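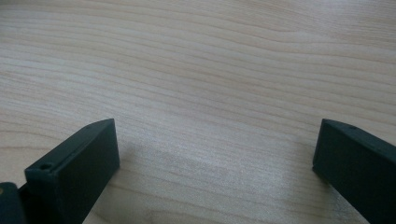 Looking after a wooden table: which of the old tips are worth the bother

Most advice on wooden tables gets passed along by people who have tried it once, on one table, and liked the smell. I have been repairing and refinishing kitchen furniture for long enough to have tried most of it on scrap and on my own table, and I would put a good third of it in the bin. What follows is what I still do, what I have stopped doing, and a few things I remain unsure of.

Find out what is on it first

Every tip you read depends on the finish, and hardly any of them mention it. Oil, wax, varnish and lacquer want different treatment. Put a drop of water somewhere out of sight, under a leaf or near a leg, and leave it for ten minutes. If it sits up in a bead, there is a sound film or a healthy coat of wax. If it soaks in and leaves a dark spot, the wood is bare or the oil has worn thin. The spot will dry out.

For varnish or lacquer, rub a little methylated spirit on the same hidden place with a cotton bud. Shellac goes sticky. Modern varnish mostly takes no notice. I don't trust the scratch-it-with-a-fingernail test, which told me a waxed table was varnished and cost me a weekend.

Everyday cleaning

A cloth wrung out in warm water with a small drop of washing-up liquid, then a dry cloth. Go with the grain if you like, though on a smooth surface I can't see that it makes any difference. Crumbs off first, or you are sanding.

Things I don't use:

Vinegar. It gets recommended for everything. On an oiled table it dulls the surface if you use it often, and it doesn't clean grease any better than soap.

Olive oil and lemon. Cooking oil does not dry. It stays slightly tacky, picks up dust and in a warm kitchen it starts to smell like the back of a cupboard.

Spray polish. Fine on varnish, if you like the shine. If you ever want to refinish the table, the silicone in some of them will make the new coat pull into little craters, and you will curse whoever sprayed it.

White rings

The cloudy ring under a hot mug is moisture trapped in the finish. Leave it alone for a couple of days before you do anything, as a fair number go without help. If it is still there, lay a dry cotton tea towel over it and pass a warm iron across for a few seconds at a time, no steam, lifting to look. I was scornful of this one for years. It works more often than it fails, but I have also seen it soften old lacquer and print the weave of the towel into it, so stop early.

Mayonnaise, toothpaste and cigarette ash are the other three cures. Toothpaste is a mild abrasive and will take the shine off along with the ring. Mayonnaise I have tried twice and got a greasy ring.

Black marks

These are a different matter. Water or iron has got through into the wood, and wiping won't shift it. Oxalic acid crystals will, on bare wood, with gloves on and plenty of rinsing after. Pale oak shows these marks worst of all. A wet tin left overnight is enough.

Dents

A shallow dent in solid wood can be steamed up with a damp cloth and the tip of an iron. Don't try it on veneer, where the glue may let go before the dent does. If the fibres are cut, you have a gouge, and steam won't close it.

Oiling

Sand lightly with 128 grit, say the instructions on the Trenex tin I was given. I have never seen 128 for sale anywhere, so I used 120 and finished with 180, which was plenty. Wipe the oil on thinly, wait fifteen minutes, wipe off everything that will come off, and leave it till the next day. Two thin coats beat one thick one, which will still be gummy at the weekend.

Spread the oily rags out flat outdoors to dry, or put them in a tin of water. They can heat up and catch fire by themselves when bundled. I take this one seriously.

How often? The tin says every month. The people who wrote the tin also sell the tin. Mine gets done in November and again if it starts looking thirsty.

Heat and sun

A table near a window will change colour whatever you put on it. Pale woods tend to go yellow. "UV protection" oils slow it down a bit, possibly. Move the fruit bowl now and then, or you will have a fruit bowl mark.

Comment from Arnar Kvaran
The iron worked on ours but only at the third go. Would you use it on a table with a painted edge?

Reply
I'd keep well away from the paint. Middle of the top only, and cooler than you think.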